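Setting Up Your Bindow Reading List
3 min read

Welcome to the fun part — getting all your books into one place!

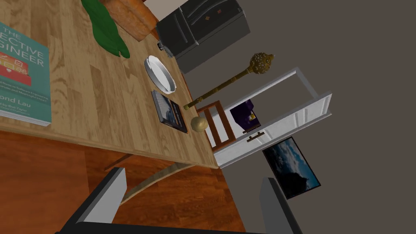 1. Open Bindow and tap New List. Give it a name you'll recognize later.
2. Add your first 3 titles by hand. It goes fast, and you'll get a feel for the search box.
3. Tap Import to bring in the rest, up to 100 at a time.
4. Drag the book you want to read next to the top.

Note: Subtitles are optional. I love adding them, but short titles look neater on a phone.

Caution: Deleting a list also deletes its notes — save a copy first from the Export menu.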